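22/10/2021 · Vy Trịnh

Ticket 407: Pelness phone stays on the logo after the update

Hello, I write again in the same ticket so everything is in one place. The phone is a Pelness with the Meltell firmware, build 18. After the update it shows the logo and restarts, again and again.

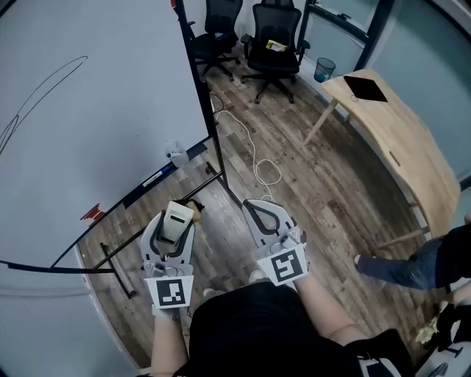
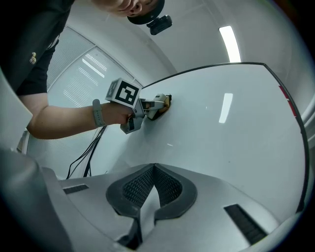
What I tried until now:

1- Hold power and volume down to enter recovery. It works on the second try.
2- Wipe the cache partition. No change.
3- Flash build 18 again from the computer. The tool stops at 91% with the message "write failed, error 7".
4- Other cable, other USB port. It stops at the same place.

I did not wipe the data, as my photos from January are not saved anywhere else.

Reply from Uyên Kim, Hamorance support: Please check the size of the file you downloaded against the one on the download page. Error 7 often means the package is not complete.

Vy Trịnh: You are right, my file was smaller. I downloaded it again and now the flash goes to the end. The phone starts and the photos are there. Only the Wi-Fi does not remember the password after a restart. Should I open a new ticket for this?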